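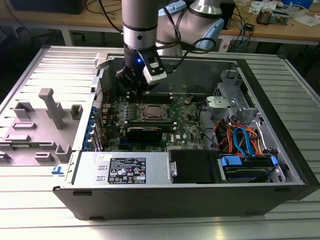

4. Memory module removal and insertion

This section covers positioning the arm over an open desktop tower, teaching the approach points, and running the first removal cycle at reduced speed. It assumes the base is bolted down (Section 2) and the gripper and wrist sensor are already calibrated (Section 3).

4.1 Before you start

Shut down the computer and unplug its power cord. Press the front power button once with the cord out to drain the supply. Unplug the monitor, keyboard and network cables from the rear I/O panel.

You will need:
Grounding strap, clipped to the work surface
Teach pendant
Tasthorpe fingertip set, narrow
One scrap memory module for practice
Hook-and-loop cable ties

CAUTION: Do not run any part of this procedure with the computer plugged in, including standby power. A green standby light on a motherboard means the slots are live.

4.2 Placing the tower

1. Remove the side panel and set it clear of the arm's path.

2. Lay the tower on its side with the open face up. The ribs in the aluminum surface should run parallel to the long edge of the case. Push the case against the stop and tighten the clamp by hand.

3. Tie back the drive and power cables. SATA cables spring up when the case is on its side, and one loop standing above the drive cage is enough to catch a fingertip on the way out.

4. Check the graphics card. It can stay installed if the slot latches on the board side can still be opened fully. If they cannot, take the card out first.

5. Open the latches on the memory slots by hand. Version 2 of the Jevura script does not open latches. If it finds a closed one, it will pull against it until the force limit trips.

NOTE: Fixtures for holding removed parts must be mounted before teaching. Moving a fixture afterward invalidates every place point that refers to it.

4.3 Routing the arm cable

The cable at the wrist needs a free loop large enough for a half turn of the last joint in either direction. Secure it at the upper arm and leave it unsecured between there and the wrist. Jog the last joint through its full working range and watch the loop. It must not touch the case wall or drop below the fingertips at any angle.

4.4 Teaching the points

1. Set the pendant to manual mode and select the Stolix tool profile. The profile holds the fingertip length. Teaching with the default profile will put every point too low.

2. Jog the gripper to a position 40 mm above the first memory slot, with the fingers open and aligned across the thickness of the module. Save this as APPROACH_1.

3. Switch to the slowest jog step. Lower straight down until the fingertips are on either side of the module and below its top edge. Stop before the tips reach the memory chips if the module has no heat spreader.

4. Close the fingers with the pendant, one step at a time, until both tips touch. If the module leans toward one side, open the fingers, correct the position and repeat. Save as GRIP_1.

5. Open the fingers, raise back to APPROACH_1, and repeat for each remaining slot.

6. Teach the place point at the parts fixture and save it as DROP_1. Use the scrap module for this.

CAUTION: Keep one hand on the enable switch and the other out of the case. The clearance between the wrist sensor and the case wall is smallest at the slot nearest the top of the board.

4.5 First run

1. Set the speed override to 8 percent and the pull force limit to the value printed on the fixture card.

2. Run the removal script in single-step mode. Confirm each move before allowing the next.

3. After GRIP_1 the arm lifts 2 mm and pauses. Look at both ends of the module. They should rise evenly. If one end stays seated, stop, open the fingers and reseat the module by hand before trying again.

4. Let the arm complete the move to DROP_1 and release.

5. If the cycle finishes without a force trip, repeat it in continuous mode at the same override. Do not raise the speed until the full set of slots has been cleared this way.

4.6 Faults

Force trip at lift: latch closed, or fingers off center. Check the latch first.

Force trip during descent: wrong tool profile, or the case has shifted against the stop. Re-clamp and check APPROACH_1 before running.

Module slips from fingers: worn pads. Replace both pads together.

Point file will not load: the file was saved under the old Contreras naming. Rename the points to match 4.4 and save again.

Revised October 28, 2023, A. Cisneros. Insertion is covered in 4.7.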